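Water Loss in the Public Fountains of Stalden
Student project report, second year, Environmental Studies

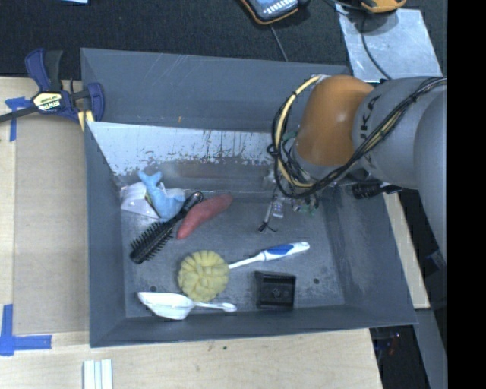 1. Introduction

The town of Stalden has 15 public fountains. Most of them are old stone basins where in former times people washed clothes and gave water to the cows. Today they are mainly for decoration, but hikers still fill their bottles there and in summer the children play in them. The water runs day and night, in winter too, except in the two highest fountains, which are closed when the frost comes.

Our group wanted to know how much of this water arrives in the basin and leaves it by the drain, and how much is lost on the way by cracks, bad joints or overflow to the street. The question came from a course about small water systems in mountain places. In the course book there was only one page about fountains, so we thought it is a good subject for us.

2. The fountains we studied

We could not measure all the fountains in the time we had. We chose four of them, and we gave them the same names which are used on the old town map: Church Fountain, Upper Mill, Lower Mill and School Fountain. The first three get their water from the Akolgo spring. The School Fountain is connected to the normal drinking water network and has a valve with a timer.

The Church Fountain is the largest. Its basin holds 2,401 liters when it is full to the drain pipe. We calculated this from the inside dimensions, and it took us a whole morning because the basin has eight sides and no two of them have the same length.

3. Method

For the flow at the spout we used a bucket and a stopwatch. We filled the bucket five times at each fountain and took the average. At the Upper Mill the spout is very near to the wall and the bucket did not fit under it, so there we used a piece of garden hose to lead the water to the side. We think this made the result a little too low.

For the losses we closed the inlet, waited until no more water went into the drain, and marked the water level with a wax pencil. After one hour we measured how far the level had gone down. In the first two tests we forgot to put a stopper in the bottom outlet of the Lower Mill, and these two tests are not in the results.

Evaporation was measured in a flat dish which stood next to the basin in the same sun or shade. It was small in all cases, and we subtracted it.

All measurements were done on dry days. The last one was made on Tue 27 July, at the School Fountain.

4. Results

The Church Fountain lost the most water. In one hour 200 milliliters evaporated, but the basin lost many liters. The stone was wet on the north side, below the second iron clamp, and we believe the main crack is there. The moss on this side is also much thicker than on the others.

The Upper Mill lost almost nothing. This surprised us, as it looks the worst of all four, with broken edges and a repaired corner in a different stone.

At the Lower Mill the basin is tight but the drain is too narrow. When leaves lie on the grid, the water goes over the edge and runs down the lane. A neighbor told us that she cleans the grid herself in autumn.

The School Fountain had a loss of 800 milliliters per hour. It comes from the joint between the basin and the foot, where the sealing has become hard.

5. Discussion

Our results are only for summer. In winter the stone becomes smaller and the cracks can open more, so the loss of the Church Fountain could be higher then. We also did not study the pipes between the Akolgo spring and the town. If there is a leak in the ground, our method cannot find it.

The water from the spring costs the town nothing, and some people asked us why we want to save it. In dry years the spring becomes weak, and the stream below it needs this water for the fish. For the School Fountain the case is more simple, as every liter is drinking water which was pumped.

6. Proposals

The joint of the School Fountain should be renewed first. It is a small work and can be done during the holidays in August. At the Lower Mill a wider grid would be enough. The Church Fountain needs a stone mason, and before the repair the basin should be emptied and looked at from inside.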